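Visit report: tableware handling cell, Sturkgate site, 17/06/2025

The visit was arranged after Woltus reported a repeat fault on the arm that sets out and clears dishes. We had read the January fault summary beforehand and wanted to see the cell at work before commenting on it. Access was by the side entrance, and the safety briefing took most of the first half hour.

The cell works over a gray cloth printed with a white grid, with a green cloth hung behind it. The item set on the day included a white bowl with a black rim and a short white soup spoon.
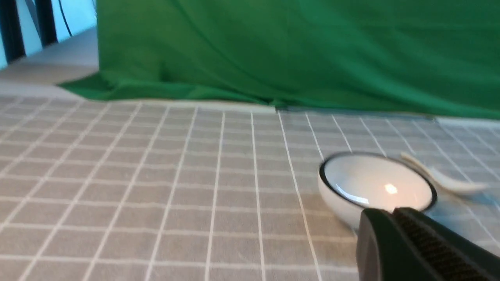

Cirnimville Technical Society, Handling and Safety Section

The fault is a late grip-force limit. When the fingers close on glazed ware, the controller is supposed to stop closing at a set force and hold. According to the log we were shown, 3 closures in a run of 500 went past the limit before the stop was issued. The delay in each case was 40 ms or more. One of these closures chipped a bowl rim, and that bowl was withdrawn. The other two left no damage that the operators could find.

Woltus first suspected the finger pads and replaced them. The fault came back within the same week. The force sensor was then checked against a reference load and found to be in tolerance. Attention has now moved to the message queue between the sensor board and the controller. The controller software, Org, writes its log on the same thread that reads the force value. If a log write is slow, the force reading waits behind it.

This explanation fits the times in the log, but it has not been proven. The engineers had tried to reproduce the fault by filling the log disk on purpose and got one late stop in 50 closures. We would want a longer run before accepting that as the cause.

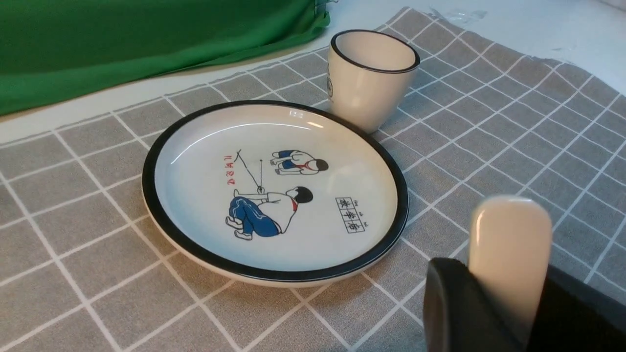
Thin rims are the main concern. A plate gripped at the edge has little material to take the extra load, and a handleless cup gripped near the mouth is not much better. The present workaround is to cut closing speed by half and to grip cups lower on the wall. Cycle time suffers, and the site accepts this for now.

On personal safety we were less satisfied. The same late reading feeds the collision stop, so a hand in the wrong place would meet the same delay. The emergency stop is wired separately and is not affected. The rule at Sturkgate is that no one reaches over the cloth while the drives are live. The rule is posted at the operator desk, but there is no interlock to enforce it. We asked for one to be fitted before the full closing speed is restored.

Two further points were raised at the close. The log does not record which item was being gripped, so a late stop cannot be matched to a shape without going back through the run sheet by hand. The pads are also changed without a note of the date. Woltus agreed to add both fields and to send us the next full run of 500 closures with the log write moved to its own thread.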